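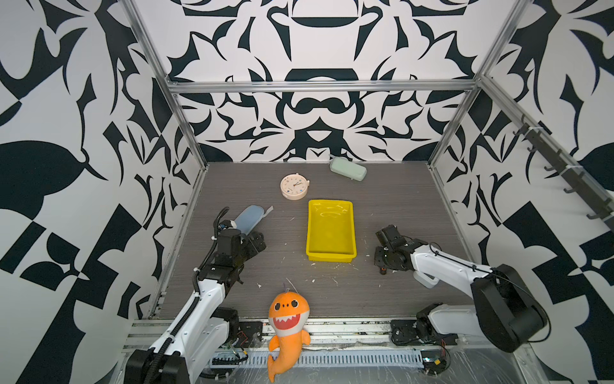

If your desk collects stray bits the way mine does, get yourself a shallow tray! A bright one is best - mine is yellow and I can spot it from the doorway. Anything without a home goes in it, and on Friday I empty it completely.

Cases come next. Give each one a single job (pens in one, chargers in another) and stick to it for a month.

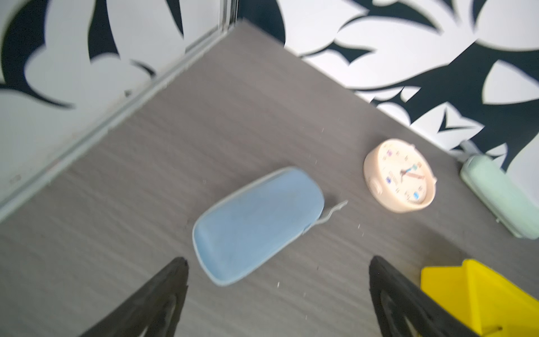

Photo: Mahnaz Ghaffari

A zippered pouch in a color you love makes this so much easier, and a small round clock nearby is great for a quick tidy. Set yourself 3 minutes and go!

Then wipe down the whole surface, right into the corners where crumbs hide. I use a barely damp cloth and go with the grain.
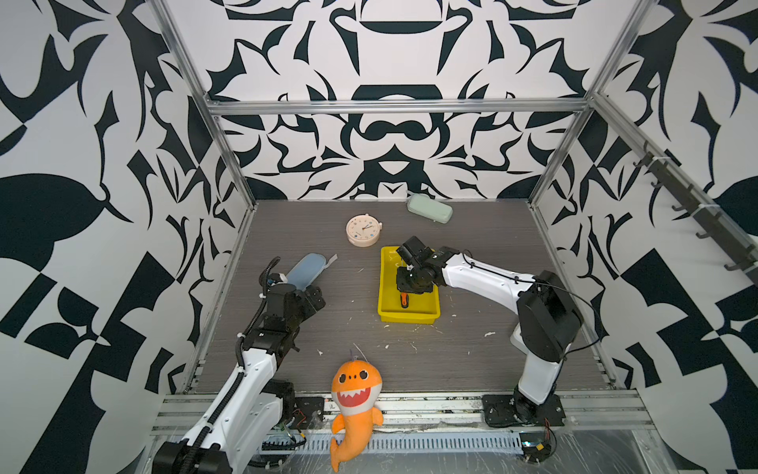 Follow with a dry cloth so you don't leave streaks, and put back only what you'll use tomorrow.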